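Freitag, 9. Oktober

Endlich wieder eine richtige Wanderung! Von Ilberg aus bin ich heute früh los, noch im Nebel, und oben am Veleck kam die Sonne durch — so plötzlich, dass ich stehen geblieben bin und laut gelacht habe. 600 Höhenmeter klingen nach wenig, aber nach dem faulen Sommer habe ich jeden davon gespürt. Die Lärchen werden schon gelb, und auf dem Grat hat es nach Harz und kaltem Stein gerochen, herrlich.

Zur Brotzeit gab es den Rest vom Zwetschgenkuchen, leider ziemlich zerdrückt im Rucksack. Dann über den Nordweg hinunter, wo sie seit März die neue Brücke haben. Daheim eine riesige Schüssel Nudelsuppe und danach gleich der Abwasch, sonst wäre ich auf dem Sofa eingeschlafen.

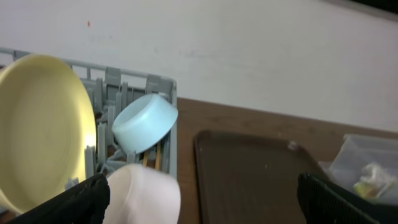

Gelber Teller, hellblaue Schüssel und ein paar Stäbchen oder so im Abtropfgestell.

Den Abend habe ich mit der Karte auf dem Küchenboden verbracht. Nächstes Mal will ich unbedingt auf den Flulon! Vier Stunden hinauf, dazu ungefähr 1000 Höhenmeter, das müsste gehen, wenn ich bis dahin zweimal die Woche laufe (ich schreibe es hier auf, damit ich mich daran halte).

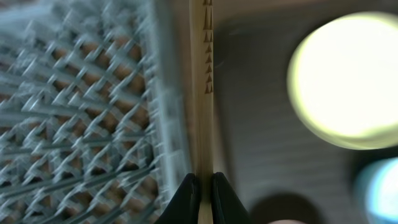

Die neuen Schuhe haben übrigens gehalten, keine einzige Blase, nur die linke Ferse ist etwas rot. Morgen Socken kaufen, dickere. Und den Wetterbericht für die nächste Woche anschauen, vielleicht bleibt es ja so schön!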